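Lohnt sich der Tag der offenen Tür bei einer Robotikwerkstatt, wenn man selbst nichts automatisieren will?

gefragt von Kermani

Hallo zusammen,

am Samstag lädt Skirnow zum Tag der offenen Tür ein, mit Vorführungen in der Werkstatt. Meine Firma (Kleinteilelager, drei Räume, ein Drucker, der nur bei gutem Wetter druckt) hat beschlossen, dass jemand hingehen und sich »ein Bild machen« soll. Dieser Jemand bin ich. Begründung der Geschäftsleitung: Ich hätte zu Hause doch auch so einen Saugroboter.

Auf dem Flyer steht »Greifen und Sortieren live erleben« und sonst wenig. Ich wüsste gern von Leuten, die schon mal dort oder bei einer vergleichbaren Veranstaltung waren:

Was bekommt man da wirklich zu sehen? Ich stelle mir entweder eine Halle mit gelben Riesenarmen hinter Gitter vor oder eine Präsentation mit vielen Pfeilen. Gibt es etwas dazwischen?

Wann sollte man da sein? Es geht um 10 Uhr los, Ende ist offen.

Und was fragt man, ohne sich als der Mensch mit dem Saugroboter zu outen? Ich muss am Ende eine Seite schreiben, auf der möglichst das Wort »Potenzial« vorkommt.

Anmelden muss man sich offenbar nicht, Parkplätze gibt es laut Flyer »in begrenztem Umfang«, was bei uns in der Gegend keine gute Nachricht ist.

Danke schon mal!

Antwort von Histstead
112 Mal als hilfreich markiert

Ich war im Mai bei der letzten Ausgabe und kann dich beruhigen: keine Gitter, keine gelben Riesen. Die Werkstatt ist eine Werkstatt. Kleinteilemagazine an der Wand, Regale bis obenhin voll, dazwischen Tische. Wer einen Messestand mit Teppich und Hostessenlächeln erwartet, wird enttäuscht. Ich fand es angenehm.

Gezeigt wurde vor allem Greifen auf einer Holztischplatte. Und zwar von Spielzeuggemüse. Ich bin 900 Höhenmeter über den Pass gefahren, um einer Maschine beim Umgang mit einem Maiskolben aus der Kinderküche zuzusehen, und ich würde es wieder tun. Nach einer Weile entwickelt man nämlich eine Haltung dazu. Neben mir stand ein Herr im Anzug, der dem Brokkoli die Daumen drückte.

Das Gemüse ist übrigens gar keine schlechte Wahl, auch für dich als Lagermensch. Ein Karton hat sechs Flächen und keine Überraschungen. Eine Paprika hat Beulen, ein Bund Grünzeug hat oben Blätter und unten ein Band, und jedes Teil will anders angefasst werden. Wenn in euren Kisten Beutel, Tüllen und krumme Blechteile liegen, ist das näher an deinem Alltag als jede Vorführung mit genormten Würfeln.

Schau dir die Finger am Greifer an. Die sind außen meist orange und gerippt, mit einem schwarzen Streifen auf der Innenseite, also da, wo zugefasst wird. Ich habe mir erklären lassen, dass solche Rippenfinger sich um ein Teil legen sollen, wenn sie Druck bekommen. Mir wurde das mit einem losen Finger in der Hand vorgeführt, seitdem drücke ich im Büro auf Radiergummis herum und suche den gleichen Effekt.

Zur Uhrzeit: Komm um 10, bleib bis Mittag. Danach wird es voll, und die vorderen Plätze am Tisch sind von Kindern besetzt, die sich besser auskennen als du. Das meine ich freundlich. Eines hat gefragt, warum der Arm nicht einfach den ganzen Becher nimmt, und die Antwort hat so lange gedauert, dass ich zwischendurch Kaffee holen war.

Fragen, mit denen du dich nicht blamierst:

Wie oft hat es gestern geklappt, und wie oft vorgestern?
Was passiert, wenn ein Teil herunterfällt?
Wer räumt danach den Tisch wieder ein?
Wie lange dauert die Umstellung auf ein neues Teil?

Die dritte ist die beste. Bei mir folgte darauf eine kurze Stille, dann lachten 2 der Leute hinter dem Tisch und einer sah auf seine Schuhe. Für deinen Bericht ist das Gold wert, auch wenn »Potenzial« nicht drin vorkommt.

Parken: vergiss es. Mit dem Bus, und vom Bus aus immer den Leuten mit Rucksack hinterher.

Meine Bilder von der Vorführung hänge ich unten an die Seite, hier im Textfeld nimmt das Forum sie nicht.

Antwort von Nuven

Lohnt nicht. Gibt es alles auch als Video.

Kommentar von Kermani zur Antwort von Nuven

Im Video gibt es keinen Kaffee.

Antwort von Werkstattgast

Ich sehe es etwas nüchterner als mein Vorredner, auch wenn ich die Sache mit dem Herrn im Anzug gern glaube. Ich war bei einer ähnlichen Veranstaltung, anderer Betrieb, gleiche Idee. Meine Erfahrung: Man steht viel. Zwischen zwei Durchgängen wird umgebaut, neu gestartet, auf einen Bildschirm geschaut und »gleich« gesagt. »Gleich« ist in der Robotik eine eigene Zeiteinheit — bring etwas zu essen mit.

Für eine Kaufentscheidung taugt so ein Vormittag kaum. Du siehst einen Aufbau, den die Leute kennen, mit Teilen, die sie kennen, und bei Licht, das sie kennen. Mir wurde damals für einen Greifer samt Anbau die Zahl 3,000 auf einen Zettel geschrieben, mit Komma, und ich habe einen halben Tag lang geglaubt, das seien drei Euro. Also Preise immer laut wiederholen lassen, mit Währung und mit der Angabe, was alles nicht dabei ist. Bei mir war der Arm nicht dabei.

Was ich an deiner Stelle täte: eine Handvoll eurer unangenehmsten Kleinteile in die Jackentasche stecken und fragen, ob man die mal auf den Tisch legen darf. Im schlimmsten Fall heißt es nein. Im besten Fall stehst du eine Stunde mit jemandem zusammen, der sich über ein neues Problem freut, und deine Seite für die Geschäftsleitung schreibt sich fast allein. Bei mir hieß es »nach der Pause«, und nach der Pause war der Kollege in der Pause.

Die Frage mit dem Saugroboter kannst du übrigens ruhig stellen. Die haben zu Hause alle einen, und er hängt bei allen unter demselben Sofa.

Kommentar von Kermani

Danke euch! Ich fahre also Bus, nehme Brot mit und habe eine Tüte Federklammern eingesteckt, an denen hier schon drei Auszubildende verzweifelt sind. Den Brokkoli grüße ich.

Kommentar von Histstead

Federklammern! Bitte unbedingt berichten. Und wie versprochen die Bilder:
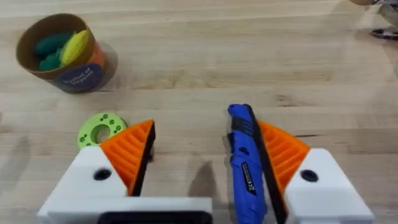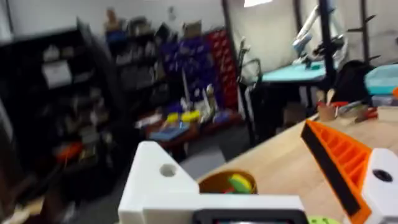
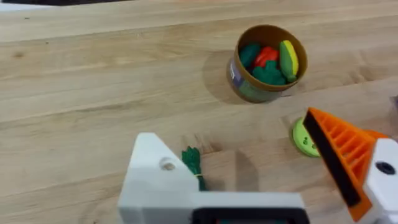

Vorführung Greifen bei Skirnow, drei Ansichten vom Greifer über dem Holztisch. Fotos: Histstead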